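I went to the Viltmont open day because the invitation promised lunch and a look at how a mid-sized marketing agency handles content for 200 clients at once. The lunch was a wrap. The rest took a bit longer to digest.

Viltmont has two floors of an old flour store in Ballarat. Visitors got a lanyard, a tote bag and a sticker reading "Ask me about intent", which I wore until the train home and which drew no enquiries.

Our guide was Karlijn Smits, head of organic, who has the calm of someone who has explained canonical tags to a great many plumbers. She took us first to the writers, who sat in a row under a screen of live rankings. One of the rankings went down while we watched. Everybody kept typing.

The main demonstration was Sivum, their in-house auditing tool. It crawled a furniture retailer's site while we stood there and came back with 2088 pages that had no inbound links whatsoever, most of them colour variations of the same ottoman. The client, apparently, had been paying for blog posts. Smits scrolled through the list slowly, the way you'd show someone a cracked slab.
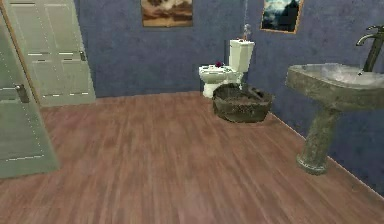
So what do you do with a couple of thousand pages that no other page links to? At Viltmont they fold the near-duplicates into one decent page, redirect the rest, and leave the blog alone until that's finished.

After the wraps we got a talk on outreach from a man called Ruggiero, who sends 15 emails a day and writes every one himself. He used to send 3000 a month from a template and showed us a reply from those days. It was short and mentioned his mother.

The last stop was a meeting room called the Oven — no windows, west-facing brick, February. Eleven of us went in for a session on reporting. I learned that Viltmont has cut its monthly client report to a single page, and that I would agree to almost anything by 3 pm in a room like that.

I kept the tote bag. On the train I ran a crawl of my own site and closed the laptop before Bacchus Marsh.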